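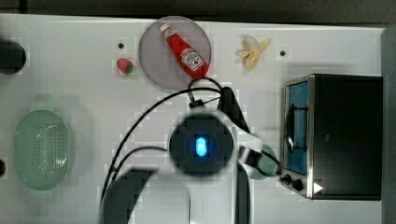 Page last changed: 16/08/2018

About us | Research
Reading time: 2 minutes

Coltar is a small research group that works on how robot arms learn kitchen tasks. Floor Cuypers started it in a shared lab in March, and Thijs Van Dijk joined to run the experiments.

Our main method is called Frimpong. A person guides the arm through a task, such as putting a toy banana on a plate, and the arm's movements are recorded. We then train a model on those recordings. What sets Frimpong apart is that it cuts each recording into short pieces and learns when one piece should follow another – so a piece learned with the ketchup bottle can be used again with the strawberry.

The first full result came from 925 recordings. We tested the model on 100 new table layouts, with the plate, the colander and the toys moved to places it had not been trained on. It finished the task in 60 of them. Most of the failures were in the grasp, and the bottle was harder than the fruit. Tasks with the toaster oven door are still being recorded and are not part of that result.

The software we use for recording is called Gerkix and was written here. Arov, our second project, looks at how few recordings are needed before the model stops getting better.

We take on students for one term at a time. Questions about the method go to Thijs, and visits are arranged through Floor.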